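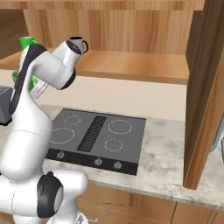

Household manipulation
By Şükran Dönmez and Renata Olivares
Home > Technology > Robotics > Domestic robots

Household manipulation is the branch of robotics concerned with handling ordinary objects in homes: putting away cups, wiping counters, folding clothes, loading dishwashers. It is usually treated apart from floor care, where self-driving vacuum cleaners have been sold to the public for many years. The term also covers light work in small shops and canteens, where the objects and the rooms are much the same.

Scope

A chore is normally divided into short tasks. Clearing a kitchen, for instance, includes finding a mug, taking hold of it, carrying it past the cooktop and setting it on a shelf. Each of these can be done by present-day arms under favorable conditions. Joining them into a full chore, in a kitchen the machine has not met before, remains difficult. Small errors add up, and a mug held at a poor angle may not be noticed until it has to be set down.

Simulation

Much of the work is carried out in simulated kitchens, such as the rendered one with a white arm, a four-burner cooktop and open wooden shelving. A simulated room can be reset at once, and nothing in it breaks. Counters, cabinets and appliances can be moved between trials, and the color of the wood or the stone can be changed so that a control program does not come to depend on it.

Results from simulation do not carry over in full. Friction, the give of a rubber fingertip and the weight of liquid in a cup are hard to model well. Glass and polished surfaces cause further trouble for real cameras.

The Kumdale trials

The Kumdale trials compared two control programs, Gutent and Grernska, on kitchen tasks. Gutent planned each motion from a map of the room. Grernska was trained on recorded demonstrations and used no map. Both were first run in simulation and then on an arm fixed to a counter in a test kitchen at Retamal, over a period ending in April.

The simulated part consisted of 335 runs. In the test kitchen the programs were given four chores: shelving cups, emptying a dish rack, wiping a counter and sorting cutlery. Cup shelving and the dish rack were completed by both programs without help. Counter wiping was completed by Grernska only, and cutlery sorting by neither. The report by Dönmez and Olivares noted that a person did every one of the chores faster, and that the arm had to be stopped by hand twice when it came too close to a cabinet door.

Shop-floor work

Machines have gone further on the shop floor. Parts arrive in known positions, the lighting is steady, and people can be kept out of reach of the arm. Packing, stacking and machine loading are routine. Tasks closer to housework, such as tidying a workbench or untangling cable, are still mostly done by hand.

Limits

Cost, speed and safety are the limits most often cited. An arm able to lift a full pot is also able to injure someone, and slowing it down makes the chore longer. Reach is a further concern in kitchens, where shelves are often placed above the cooktop and the arm must work across it.

See also: Domestic robot; Motion planning; Robot grasping; Simulation in robotics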